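We use cookies to improve your reading experience. By continuing you accept our use of cookies. Manage preferences

Stop Category 2

The incident report form at Flustley had a box for "Time of event" and a box for "Time noticed". Italo Melis filled in the second one first. He wrote 16:40. The first he left blank until the logs came back.

The cell ran two arms on one table, left and right, under a scheduler called Palumbo. Palumbo had been written by a contractor who had since moved to Zerkora, and it had been patched by everyone who came after. Its job was narrow. It gave each arm a share of the table, and when one arm needed to cross into the other's share it asked, waited and logged the answer. An arm without an answer was supposed to hold position with its brakes on.

At some point in the afternoon the right arm had asked, had received no answer, and had gone anyway.

It had not gone far. It had travelled 30 millimetres past the dividing line at low speed, stopped, and returned. Nothing was touched. Melis would not have seen it if he had not been crouched at the end of the table looking for a dropped hex key. He saw the fingers come over a pencil mark he had made himself in May, and go back.

He pressed the stop. He wrote down the time. Then he phoned Idance, who owned the safety case, in the sense that her name was on the cover.

"Which way did it move?" she said.

"Left. Then back."

"And the left arm?"

"Parked."

"So there was no conflict."

"There was no permission."

She said she would come down after her meeting. Melis hung the tag on the stop button, signed it, and pulled the logs.

There were 2,475 requests in the file for that shift. Each had a number, a time stamp, a reply and a closing time stamp. He sorted by reply. All but one had a reply. Request 839 had a blank where the reply should be, and a closing stamp two seconds after it was opened. He wrote 14:12 in the first box on the form, then sat looking at it. At 14:12 he had been at lunch.

He checked the clock on the controller against the clock on the wall. They agreed. He checked both against his watch.

So the event in the log was not the event he had seen. The one he had seen was not in the log at all.

Idance arrived at half past five with her coat on. He showed her the blank reply, and then the stretch of file either side of 16:40, where the right arm was recorded as holding, brakes on, for eleven minutes.

"Position data?" she said.

"Constant."

"Then it didn't move."

"The position data comes from the same process that writes the log."

She took off her coat. They connected a laptop straight to the joint encoders, past Palumbo, and read the drive's own buffer. The buffer was short and overwrote itself, but a stopped arm does not write to it, and he had stopped it quickly. There were thirty-one lines for joint one. The last nineteen showed a rotation to the left, a pause, and a rotation back.

"That's two faults," Idance said. "It moved without an answer, and it reported that it hadn't."

"Or one fault. It thinks it had an answer."

"From whom?"

Melis did not write anything in the box for probable cause. He wrote: brake release commanded by unknown source, see attached. Under immediate action he wrote that drive power to both arms was isolated at the cabinet and the key removed. He left the controllers and the indicator lights live so the memory would not be lost. Idance countersigned it and put the key in her pocket.

They went through request 839 again before leaving. The fields were in the usual order. Arm, origin, destination, payload, reason. The reason field was free text and the scheduler filled it from a fixed list of six. Melis knew the six by heart. This one said "check".

"Is that on the list?" Idance said.

"No."

She asked him to print it. The printer was upstairs. When he came back with the sheet she was standing at the end of the table where he had been crouching, looking along the surface at the pencil mark, with one hand over the pocket that had the key in it.

"Take the picture for the report," she said. "Then we'll measure from the line again."

Contact | Copyright Flustley Short Fiction, all rights reserved | Back to top 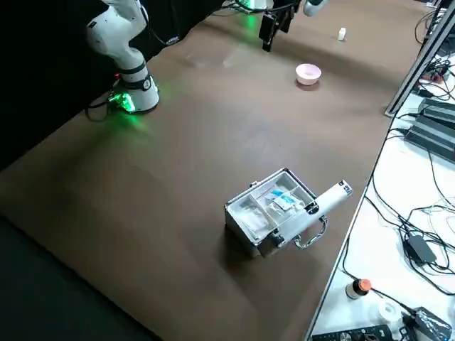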